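Last updated: April

We use cookies to remember your settings. By staying on this page you accept them. Manage preferences

Project report: the grasp that passed every check and still failed

So this is my write-up for the simulation half of the robotics course, and I'll say up front that it's mostly a report on one bug. I had planned to compare two grasp planners (the Fiore one from class and my own homemade version) and finish with a nice chart. Then run 2255 happened, and most of my semester went into that instead!

The setup was the Cleslow kitchen, the simulated counter our lab group shares. A robot arm picks up small tools and puts them down where the task says. My script logs the gripper width and the force on the fingers, and there's a safety stop that is supposed to freeze the arm if anything slips or gets pushed too hard. I ran everything in batches overnight on the Stukthorpe machine and read the logs with my coffee in the morning.

Run 2255 came back marked as a success. The log said the object was held the entire time, the force looked fine, and the safety stop never fired. But the final object position was way off from where the gripper thought it was. My first guess was a typo in my own code (it usually is), so I spent a whole Monday hunting for one and found two, neither of which had anything to do with it. 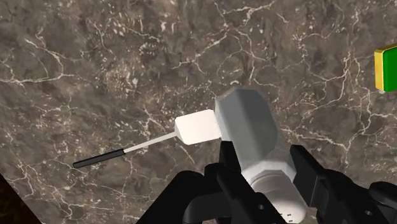
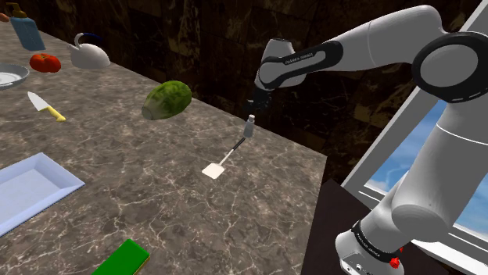 What finally got me somewhere was plotting the finger width against time, which I should have done on day one. The "held" flag in my script only looked at two things: did the gripper get the close command, and did the fingers report contact at any point after that. Once contact was true, it stayed true until the next open command. So if a tool slid out halfway through a lift, the script went right on believing it had a good grip. The safety stop used the same flag, so it was blind to the drop too. On a real arm, that could mean a dropped tool with the arm still moving, and I really didn't like finding that in something I wrote!

I went back through the old batch with a corrected check and found 3 more runs with the same problem, all counted as successes in my midterm numbers. That was an awkward email to send. The midterm chart is wrong and I've taken it out of the shared folder.

The fix itself is short. Contact now has to be fresh, meaning it gets read again at every control step, and if it's missing for 10 steps in a row the arm freezes and the run is marked as a drop. I also compare the object's position to the gripper's during the lift, which the simulator gives me for free (a real robot would need a camera or something for that part, so I kept it separate from the safety stop). Then I made myself a nasty little test called Flistham, where the friction gets turned way down in the middle of a lift. The old code calls it a success. The new code stops.

There are still things I'm not happy with. The freeze leaves the arm wherever it was, sometimes in an awkward pose, and I have to reset the counter by hand before the next run. Light contact also flickers on and off, so the step limit is kind of a guess and I'd like to tune it properly. And the planner comparison never got done, sorry! The code for both planners is in the repo along with the corrected logs, and the Flistham test runs on its own if you want to try it against your script.

Get new student project reports by email. Enter your address to subscribe to the newsletter.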